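Section 4: Folding skirts and printed cottons by hand

Use this section for garments that go into a Brevell drawer or onto an open shelf. Clear a flat surface at least 35 inches wide.

1. Button the skirt all the way up, waistband included.
2. Lay it front side up and turn it sideways, so the waistband is on your right and the hem on your left.
3. Smooth from the button line outward. Press the patch pockets flat with your palm.
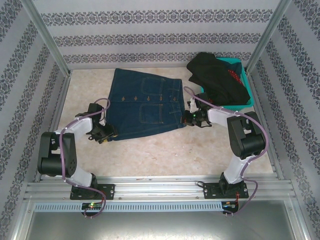
Fig. 10. Denim skirt laid sideways, front up, waistband to the right.

4. Take both corners of the lower edge and bring them up to meet the upper edge.
5. Fold the hem toward the waistband – once for a shelf, twice for a drawer.

Note: Small creases near the waistband are normal in denim and do not need ironing before you fold.

Caution: Do not drag metal buttons across a polished surface. Lift the garment to move it.

Thin printed fabric slides more than denim. Turn the edge over in a narrow strip first, then run a finger along it. Check the corners, where the cloth tends to double under.
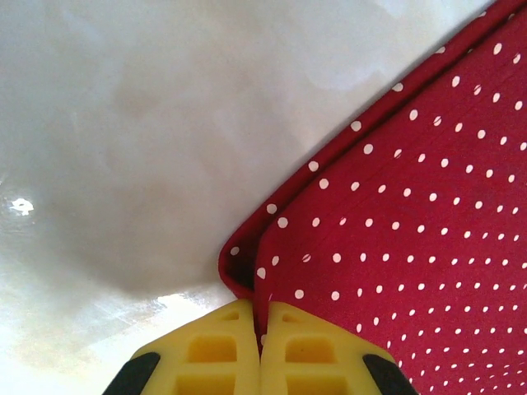 Fig. 11. Red polka-dot fabric with a narrow fold along the edge.

6. If a corner has curled, open the fold and start again from that end.

Last updated: August
Shares: 1132 | Comments: 4

Related items
Mansilla shelf dividers: fitting guide
Brevell drawer inserts: sizes
Grellthorpe garment bags: care and storage
Zukbridge hanging rails: parts list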